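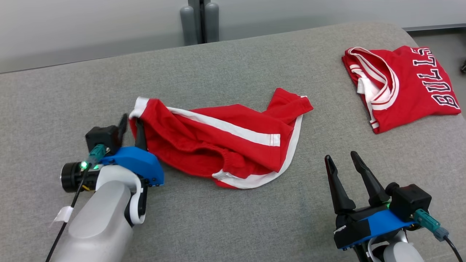
About Naidoo Language School

Our school teaches English and Spanish to adults who came to live here from another country, and to people from here who want to speak with their new neighbors. We began in June with one class in the back of the Romik bakery. The baker let us stay after closing, and the first students wrote their homework on paper bags when the notebooks were finished. Today we have our own rooms on Lorkach Street, on the second floor, and 340 students are registered.

Who we are

The school was started by Zinhle Buthelezi and Anselmo Zapata. Zinhle taught evening classes for 20 years before she opened this school. Anselmo was first her student. He learned English at the age of 33, so he knows well how it feels to sit in a class after work and be afraid to open the mouth. He now leads the beginner courses and answers most of the telephone calls.

All our teachers have learned at least one language as an adult. We ask for this when we hire. A teacher who has made these mistakes is more patient with them.

How we teach

We speak from the first lesson. Grammar comes too, but it comes after the student has needed it. In the beginner course, each unit is built on one part of daily life – the doctor, the bus, the clothes, the letter from the landlord. Students bring words they heard during the week and did not understand, and the teacher writes them on the board before anything else.
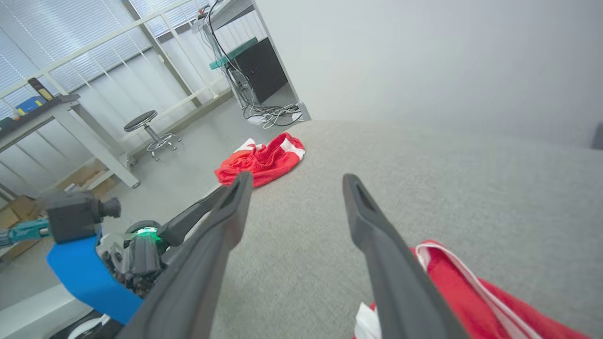 Red clothing on light gray fabric.

The unit about clothes is usually the third one. It has the colors, the sizes and the very useful sentence "Can I return this?" Many students tell us they used it in a shop in the same week. After it comes the unit about the telephone, and this one is the hardest, so we give it double time.

Groups are small. If fewer than five people register for a course, we do not cancel it but join it with the nearest level, and the teacher prepares two sets of exercises.

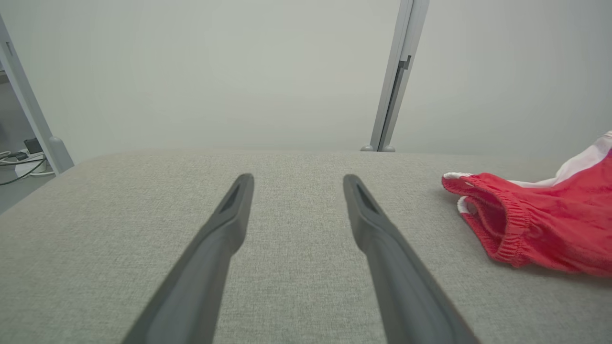 For students who cannot come in the evening, there is a morning group, and parents may bring a small child with them. We also work with the Fover reading club, which lends our students easy books for as long as they need them. You can ask for the list at the office.

Prices and registration

You pay by the month, and you can stop at the end of any month. The first lesson is free. Please come 15 minutes early, so that we can speak with you and find the right level. A written test is not necessary.

Page last changed: Jan 7, 2018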